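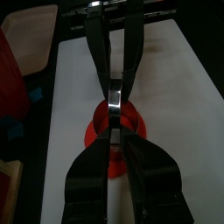
2. Setting up your Sirko table set

Welcome to the good bit! By now you have unpacked everything and ticked it off against the list in section 1, so it's time to get the cups and cutlery washed, sorted and standing on a table. The whole job fits into the time it takes to boil a kettle and drink what comes out of it, and you only do the first part once.

Section 2 covers the Sirko cups, the metal cutlery and the Ustard tray. If you bought the Ilolside jug as well, its instructions are in section 4, though you can wash it along with everything else at step 3 below.

What you will need

A washing-up bowl or a clean sink
Warm water and ordinary washing-up liquid
A soft sponge (not the green scratchy side, please)
Two tea towels, one for the metal and one for the cups
A flat table with enough room for the tray and a bit of elbow space

2.1 First wash

1. Take the paper sleeves off the cutlery. They slide off from the handle end. If one sticks, leave it on and let the warm water loosen it.

2. Peel the round label from the base of each cup. Any glue left behind comes away with a drop of cooking oil on a fingertip -- rub in small circles, leave it for a minute, rub again.

3. Fill the bowl with warm water and a small squirt of washing-up liquid. Wash the cups first, then the metal pieces, then the tray.

4. Rinse everything under the tap.

5. Dry the cutlery straight away with the first tea towel. Go along the length of each piece from the handle to the far end, and then give it one quick turn in the cloth. This is where the shine comes up, and it is very satisfying!

6. Stand the cups upside down on the second towel until the inside is dry.

Note: The cups may smell faintly of the box for a day. A wash and an hour by an open window will sort it out. If the smell hangs on, fill each cup with warm water and a teaspoon of bicarbonate of soda, leave overnight and rinse in the morning.

Caution: Do not soak the cutlery overnight with the cups. Metal left sitting in water can pick up marks, and the ends can scuff the inside of a cup if the bowl gets knocked.

2.2 Choosing where the set will live

The set is made to stay out. We love seeing it on a table all week, ready for whoever wanders in wanting a yoghurt or a bowl of soup, and the cups are bright enough to earn their place there. A few things to think about before you settle on a spot:

Keep it back from the hob. Grease settles on shiny metal faster than you would believe.
Keep it out of reach of the dog's tail, if you have that sort of dog.
A pale table top shows drips, so put a mat under the tray if that bothers you.
Strong sun through a window will not hurt the cutlery, but the cups keep their colour longer in the shade.

A sideboard works nicely too, as long as it is level. To check, put one cup down, pour in water up to the inner line and look at it from the side. If the water sits higher at one edge, fold a bit of card under the low foot of the sideboard, not under the tray.

2.3 Standing cutlery in a cup

Each Sirko cup holds 209 ml when used for drinks, but plenty of people keep one aside as a cutlery stand, and it does the job beautifully.

1. Put the cup down first, on its own, and make sure all of its base is touching the table.

2. Hold the piece near the top and bring it over the middle of the cup.

3. Lower it gently, and let the end touch the bottom before you let go. Dropping it in makes a cheerful noise but will chip away at the inside over time.

4. Lean it against the rim.

5. Put the next piece in on the opposite side, so the two balance. Carry on like this, side to side, until you have what you need.

6. Give the table a light tap with your hand. If the cup rocks, take out the tallest piece and put it back closer to the middle.

Caution: Put knives in with the blade down and never in a cup a small child can reach.

Note: The most a single cup should carry is 11 pieces. Past that it gets top-heavy, and you'll find yourself pulling out three forks every time you want a spoon. Start a second cup instead. One for spoons and one for forks looks lovely, and guests work it out without asking.

Handles up or handles down? Opinions are strong. Handles up is cleaner, as people only touch the part they will be holding anyway. Handles down is easier if you want to see what is what from across the room. We go for handles up with the everyday set, and handles down for cake forks at a party, when half the fun is seeing them all fanned out like flowers.

2.4 Passing pieces across the table

If two people are laying the table together, a small routine saves a lot of clatter.

1. Agree who is taking from the cup and who is setting down.

2. The first person lifts one piece by the handle and turns it upright.

3. The second person takes hold of it lower down.

4. Wait until both of you have a grip, then the first person lets go.

5. Keep your hands over the table while you do it, well clear of any full drinks.

It sounds fussy written down. Try it with a child of five or six and a set of teaspoons, though, and you will have a keen helper for life -- ours insisted on laying the table for breakfast, lunch and a perfectly ordinary biscuit.

Caution: Do not pass knives this way. Put the knife down on the table and let the other person pick it up.

2.5 Fitting the Ustard tray

The tray is optional, but if you carry the set outdoors you will want it. It has a raised edge all round and a round hollow at each end for a cup.

1. Place the tray flat with the Plurham name facing you.

2. Press a cup into the left-hand hollow. You should feel it seat. If it wobbles, lift it out, wipe the base and try again.

3. Press the second cup into the right-hand hollow.

4. Load the cutlery as in 2.3, sharing the weight between the two cups.

5. Lift the tray by both ends. Walk a few steps with it indoors before you try the garden steps.

Note: The hollows fit Sirko cups only. Other mugs may sit in them and look fine, and then come along for a surprise slide when you tilt the tray.

Caution: Do not carry hot drinks and a loaded cutlery cup on the same tray.

2.6 Everyday care

Empty the cutlery cup once a week and look inside. Crumbs get down there. So do elastic bands, birthday candles and, in one memorable case, a whole walnut. Tip it out, wash it, dry it and load it again.

The cups can go on the top shelf of the dishwasher. They are made to stand up to 1,000 washes, which is a great many bowls of custard. Put them in open side down and not touching one another.

The cutlery can go in the dishwasher too, but take it out as soon as the cycle ends and run a dry cloth over it. For fingerprints between washes, breathe on the metal and polish with a dry corner of a tea towel. For tea stains on a spoon, use a paste of bicarbonate of soda and water, rub along the length and rinse well.

Never use wire wool, bleach or a powder cleaner on either the cups or the metal.

2.7 If something is not right

The cup tips when I take a piece out.
Check that the pieces are shared evenly around the rim. Hold the cup with your other hand when it is nearly empty, as there is less weight to keep it steady.

There are water spots on the cutlery.
You probably have hard water. Dry by hand straight after rinsing, or wipe with a cloth dampened with a little white vinegar and rinse again.

There are grey lines inside the cup.
These are marks left by the metal and are harmless. A damp sponge and a dab of bicarbonate of soda will lift most of them.

Two cups are stuck together.
Stand the lower one in warm water and put cold water in the upper one. Wait two minutes and twist gently. Do not lever them apart with a knife.

A cup has cracked.
Stop using it for food and drink. Single cups can be ordered from Plurham, and a replacement will fit your tray whichever year you bought it.

2.8 Packing the set away

1. Make sure every piece is fully dry, including the inside of the cups.

2. Roll the cutlery in a tea towel, with the knives in the centre of the roll.

3. Stack the cups with a sheet of kitchen paper between them.

4. Put the tray in the box first, the cups at one end and the roll alongside.

5. Close the lid without pressing. If it will not shut, turn the roll round so the thick end faces the other way.

Store the box somewhere dry. If it has been in a shed or loft over the winter, give everything a quick wash before you use it again. Section 3 covers the picnic straps and the lid clips.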